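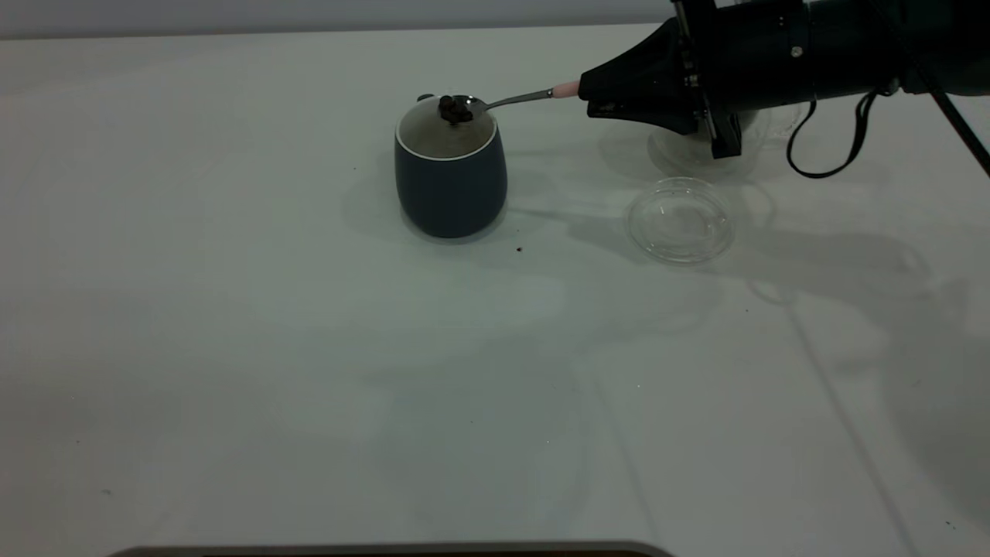
Grirkell Draft Questions

Version 3, released in March

A data set of questions that football teams asked college players in pre-draft interviews, along with the answers where the players could remember them. Sports, in other words, minus the sports. If you came for forty-yard dash times, there are plenty of places to get those, and most of them have better charts.

What's in it

The main table, questions.csv, holds 3,000 questions collected from 703 former prospects. Each row is one question as the player recalled it. Players recall things in their own way, so the same question about the same hypothetical burning building shows up in many slightly different forms. We kept all of them. A second table, answers.csv, has 2,000 answers, linked by question_id. The missing answers are missing for the usual reasons: the player forgot, the player declined, or the player said "I just kind of laughed" and we couldn't agree on how to code it.

Columns in questions.csv

question_id: a number. The gaps are rows we removed. Please don't write to us about the gaps.
player_id: a random code with no link to a name, jersey number or school.
position: position at the time of the interview. Two kickers were also punters and are listed as kickers, which one of them took badly.
setting: formal, hallway, phone, dinner or unknown. Hallway includes elevators.
text: the question, lightly cleaned. Swearing is left in.
topic: one of 14 labels, listed in topics.txt.
oddness: a score from 1 to 5, see below.

How it was collected

Former prospects filled out a form put together by the Rolinent project, or talked to one of our interviewers by phone. Calls ran long. Football players who haven't been asked about football in a while have a lot saved up. The transcripts were split into single questions by hand, then checked by a second reader at Darnus, where the data is also hosted.

Team names were removed from every row. So were coaches, agents, relatives and one very recognizable dog.

The oddness score

Three readers scored each question from 1 ("What do you do on third and long?") to 5 ("If you were a kitchen appliance, would you be plugged in?"). The column holds the middle score. Agreement was good at both ends and poor at 3, where one reader appears to have parked everything scored before lunch. Use the column for sorting. Don't build a career on it.

The Uddin split

For anyone training a topic classifier, there is a held-out set of 900 questions in uddin_test.csv. They are already part of the 3,000, so drop them from your training rows first. Version 1 didn't say this clearly, and some remarkably accurate classifiers resulted.

Known problems

Quarterbacks are overrepresented. They like to talk.
Memory is generous. Several players tell the same story with themselves in it, and we have no way of knowing whose it was first.
The topic label "family" covers both "Are your parents proud of you?" and questions that a lawyer would file elsewhere. Splitting it is planned for version 4. It was also planned for version 3.
Curly quotes in the text column will break at least one tool you own. The files are UTF-8. Your spreadsheet program will have its own opinion.
Rows marked unknown in setting are mostly dinners, we think, but we weren't there.

What not to do with it

Don't try to work out who a player is. Some of the questions touch on religion, health, money and who people date, and the players answered our form on the promise that they'd stay anonymous. Don't use the answers to score or screen job applicants either. The interviews weren't much good at that the first time.

License and citation

Free for research and teaching. Commercial use needs written permission through the request form on the Darnus page. Cite as: Grirkell Draft Questions, version 3, Rolinent project.

Changes since version 2

Fixed swapped position codes for centers and cornerbacks.
Removed duplicate rows caused by one player submitting the form four times, with growing confidence.
Added the setting column.
Renamed "misc" to "other" after a long meeting.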